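Otier Felt Food Sewing Kit, reviewed by Gert Cele
5 December 2021

The box says "suitable for beginners," and I would like to meet them. I bought the Otier kit in April for my niece's play kitchen, figuring on one weekend. It took most of the summer.

You get pre-cut felt, thread on little cards, stuffing and 3 needles, one of which I'm still missing and expect to find with my foot. The felt is good. It's thick, the colors are strong, and it forgives you for unpicking the same seam all evening. The instructions are less forgiving. Step four of the fried egg reads "join as before," and there is no before. 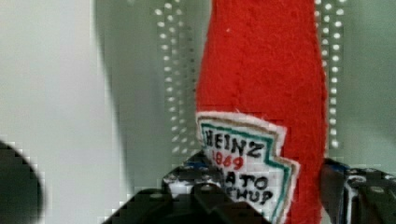

The thread is the weak spot. It frays if you look at it, and I gave up and bought a decent spool at a shop in Bolton. Do the same before you start.

Would I buy it again? Probably, if they print the egg page properly. My niece has opened a restaurant and charges 80 dollars for soup. There is no soup in the kit.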